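Category: Student Projects / Practical Robotics

4.2 The summer group and the hand-held gripper

We were lucky in our students. Eimear Mulcahy and Noboru Kinoshita had run the Pudumholm robotics club for the younger years, and when the 26 members came to us in July they already knew how to share a bench kindly and put the screws back in the right tin. Each pair was asked to record 200 short demonstrations with the hand-held gripper, working on a plain table with a few everyday things on it, clear plastic among them (Figure 3). We had meant to leave the clear pieces until the end, but the students were so taken with them that we gave in, and I am very glad we did!

Figure 3. The two fingers of the gripper, open over the wooden tabletop, with a clear sheet lying to the upper right.

Mebrat Weldu's pair soon noticed that a clear edge is easiest to find where it catches the light, and they took to walking round the table before each attempt, looking for the glint. We have kept their habit in the written instructions, which by then had grown (rather shamefully) to 30 pages.

Back to top | Contact the Pudumholm club 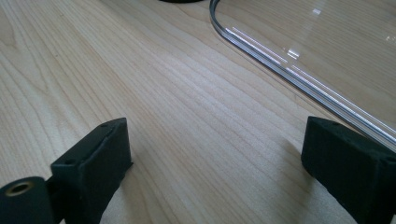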